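Slide 1 -- title
Wait for the door to close. Thank Wen-hsiung Kong for the invite, and say his name properly this time. Water is on the lectern, don't knock it into the laptop.

Open with the train timetable. My grandmother kept one from 1925 in a kitchen drawer, and I used to read it on rainy afternoons when I was nine or so. I had no idea where Overgaard was, but I knew you had 12 minutes there to buy a sandwich! That little booklet is why I'm standing up here talking about how we lay out information for people in a hurry.

Slide 2 -- the 1925 page
Let them look at it. Count to five in my head.
Points to hit: times before noon in light type, after noon in bold. Tiny footnotes, daggers, a fish symbol that I still can't explain (somebody always has a theory, take ONE and move on). Every line of that page was set by hand, and you can feel the typesetter running out of room near the bottom.

Slide 3 -- what people do with a timetable
They don't read it. They put a finger on their own town and slide across. I stood at the Sallus bus station for a morning in February and watched 60 people do this, and most of them still had gloves on. Tell the story of the man who read the whole thing out loud to his dog.

Ask the room: when did you last use a printed one? Hands up. If it's only the front row, tease them a bit.
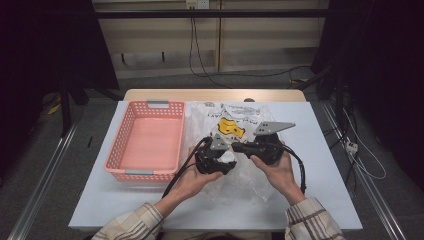 Two hands, two grippers, plaid sleeves.

Slide 5 -- columns or rows
This is the part where I get worked up, so slow down. Sallus runs stops across the top, Tenar runs them down the side. I like down the side. Long town names fit, you don't have to tilt your head, and you can add a late bus without redrawing the whole sheet. Wen-hsiung Chung disagrees with me and he'll be in the room -- be nice, let him have his two minutes.

Slide 6 -- the Tenar redesign
Old sheet had 212 footnotes. New one has four. Pause there, it usually gets a laugh.
Mention we lost the school holiday note by accident and had to reprint. Own it, it was my mistake.

Slide 7 -- type size
Hold up the Irudov pocket version. Pass it around (get it BACK, it's my only copy). People past the third row won't see a thing, and that makes the point for me.

If I'm running over, skip slide 8 and go right to questions. Handouts are by the door, 120 of them, large print on the left pile.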